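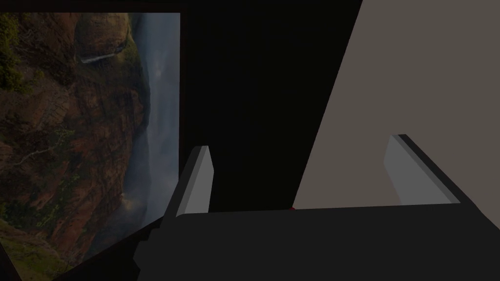

4.2 Paper stock and the loss of mid-greys

Figure 2. Computer-rendered view with light grey surfaces above a nearly black one.

The second part of the study dealt with uncoated paper. Three stocks were bought from ordinary trade suppliers: Tumance, Doden and Berner. All were stored flat in the print room for a week before use, with the wrappers left on until the morning of printing. The Berner stock was the heaviest and also the most yellow under daylight lamps.

Each stock was run through the same press with the same black ink. The run was 3,000 sheets per stock, and a sheet was pulled for measurement at fixed points in the run. Sheets with visible creases were put aside and replaced by the next clean one. This left 188 sheets for the full set of readings.

Ink spread was greatest on Doden, where shades that should have been clearly apart came out almost the same. Light tones suffered less than dark ones. In pictures that set light grey against near-black, as in Figure 2, the main shapes hold up on most papers – the trouble lies in the darker greys, which tend to close up into one flat tone.

Readers were then asked to rank the printed sheets. There were 34 of them, all with normal or corrected sight, seated at a desk by a north-facing window. Each reader was given six sheets at a time and could handle them freely. Most put Tumance first for pictures and Berner first for text. The yellow tint was mentioned often, but few readers marked a sheet down for it.

The ranking by eye did not always match the meter. Two of the Tamura test patches, printed in the margin of every sheet, read as equal on the meter but were seen as different by most readers. We return to this in Section 5, where the effect of the desk surface is considered.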